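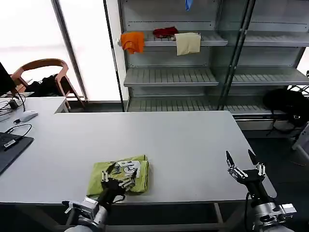
Gheorghița Căpraru wants it on record that a T-shirt folded in thirds will always beat a T-shirt folded in half, and that anyone who hangs a T-shirt has given up on life. I asked for one sentence for the top of this page and got a twenty-minute phone call, so consider that the abridged edition.

Welcome to the folding gallery. Regular readers of the Trernangate pages will know the long-running quarrel over how to store soft things on hard shelves. It began in July with a single message about tea towels and has since used up more of my evenings than any hobby I chose on purpose. The pictures on this page all come from the same table and the same set of shelves. Click through at whatever speed your enthusiasm allows.

A word about the shirt. Lime green is a brave color. You don't lose a lime-green shirt in a drawer, and you don't sneak it past guests. It also shows every crease, so a fold that passes on navy blue can look like a road map on this one. And then there's the print. Printed fronts are stiffer than the cotton around them and they like to crack along a hard fold, so the Preda method (sleeves in, sides in, bottom up to the collar) tries to keep the graphic on one flat panel. The Jomley method rolls the whole thing up like a sleeping bag and hopes for the best. I rolled my shirts for one winter. They came out looking like they had been chewed.

Then we come to the shelves, where opinions get louder. Metal shelving is wonderful for paint cans and terrible for fabric. Things slide. Things droop. A towel you put down square will have its chin over the edge by suppertime — and once one goes, the others seem to take it as permission. My own unit at home holds 14 hand towels on paper and nine in practice. The rest live on the dryer, which has become a shelf by custom.

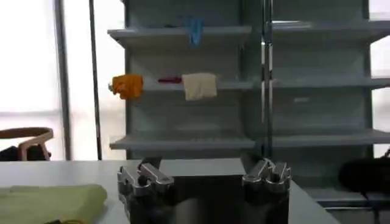 Orange-yellow, red, cream. Two of the three are already leaning out for a look at the neighbors.

Several of you wrote in to defend the overhang. The argument goes that a cloth with its front edge hanging down is easier to find and easier to grab, and that an empty shelf next door is "breathing room." I have used that same phrase about my bank account. Still, I tried it for a week with the dishcloths and I will admit I stopped pulling out the wrong one. Jilard, the old shelving catalog my aunt swore by, called this "display storage" and charged extra for the brackets.

What the overhang people can't explain is the top shelf. Every household has one small item up there that was put away by somebody tall in a good mood and has not come down since. Mine is a pot holder. It's in excellent condition.

Back at the table, then. A big flat white surface is the one piece of equipment I'd argue for without a smirk. A bed is too soft and a couch is too lumpy, and the top of the washing machine is always two inches narrower than the shirt. Give me a proper table and I can almost get a collar to line up. Sharing it with a laptop is fine, too, as long as you keep the cables out of the folding end. I once folded a charger into a pillowcase and accused three people of stealing it.
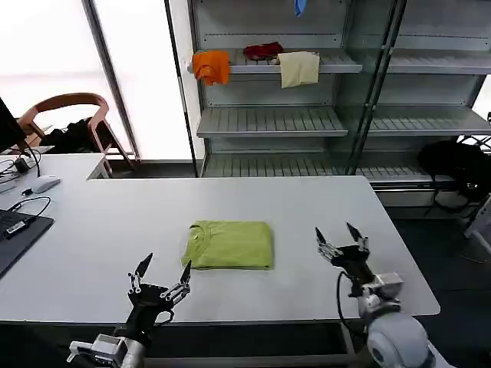 Collar up, corners in. A neat rectangle, and plenty of bare shelf behind it.

Next up is fitted sheets. I have been practicing on a queen size with 34 seconds on the kitchen timer, and so far the sheet is winning. If you have a method that doesn't involve a second person or bad language, send it in, in under 500 words please. Gheorghița has already sent hers, and it's in thirds.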